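The Folding Standard

Lena Zawadzka wrote the folding standard for Hillier in January. It ran to two pages. Page one covered shirts. Page two covered everything else, and most of the trouble came from page two.

Hillier bought unsorted clothing by weight from a consolidator in Femdale and sold it on, folded, at a price per piece. The margin was in the folding. A garment that went into the box flat and square was graded A. A garment that went in any other way was graded C. There had been a B once, and it had been removed to save time.

1. Receipt

Each lot arrived with a number and a weight. Lot 115 arrived with a number. The space for the weight had been filled in with the word "Koivisto" in blue ink, and Lena spent part of a morning finding out whether Koivisto was a town, a person or a unit. The consolidator said it was the name of the sender. He had no address for it. He had a telephone number that rang in a house where someone picked up, listened, and put the receiver down again with care.

She weighed the lot herself and entered the result. The procedure allowed for this.

Most of it was ordinary. There were work trousers, pillowcases, a quantity of socks tied in pairs with thread. The socks were already folded to standard, or to something so close to it that she checked the date on her own document. The cuff was turned once. The heel sat inside the fold. She had arrived at that method after a week of trials and had shown it to no one outside the building.

2. Assessment

The last item in the lot was put on the white table late in the afternoon. It was dark gray for the most part, with a yellow-green panel and a strip of blue, and it lay in a heap with one flap hanging out of it. The standard said to identify the garment type before touching it. Lena walked the length of the table and came back.

It was too small for a coat and too large for a vest. She wrote "garment, type to be confirmed" on the sheet, then crossed out "garment" and wrote "textile."

At the far end, by the shelving, the others kept working. The white boxes stood side by side on the upper shelf. She had a target of 400 pieces for the day and had reached it before this one, so there was no pressure of time. She noted that as well. The form had a line for it.
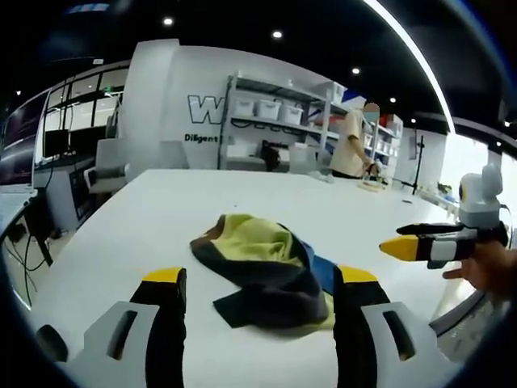

3. Folding

Step one was to find the longest straight edge. She found one, smoothed it toward her, and followed it with her palm to the corner. There was a second edge behind it of the same length. She turned the cloth over and there was a third.

Step two was to bring the edges together. They came together easily. The cloth had creases in it already, faint ones, set by long storage or by a hot iron, and each time she let go it settled a little way toward them. She stopped applying the standard at this point and followed the creases — an irregularity, and she recorded it as one.

It took eleven folds. The yellow-green panel went inside at the fourth and came out again at the ninth. The blue strip ended up along the top, straight as a ruled line. The finished piece was flat and square and about the size of a letter.

Inside the last fold, where her thumb was, there was a cloth label with a laundry mark. It said Cluvwood, and under that, 3000, and under that, in small even stitches, a Z.

Her grandmother had marked sheets at a hospital laundry before the family moved. Lena had never been told the name of the hospital. She had been taught to fold by her, at a kitchen table, socks first.

4. Disposition

Hillier had boxed more than 3000 pieces since the standard came into force, and none had been withheld. The form offered two outcomes, A and C. She drew a third square beside them with a ruler, left it without a letter, and put a check in it.

Then she signed the sheet, wrote 28/02/2024 next to her name, and dialed the number for Koivisto again. It rang for a long time. When the receiver was lifted she gave her surname, spelled it, and waited with her hand flat on the cloth.

"Which fold did you stop at?" the voice said.

"Eleven," said Lena.

"There are twelve," it said, and told her where to start.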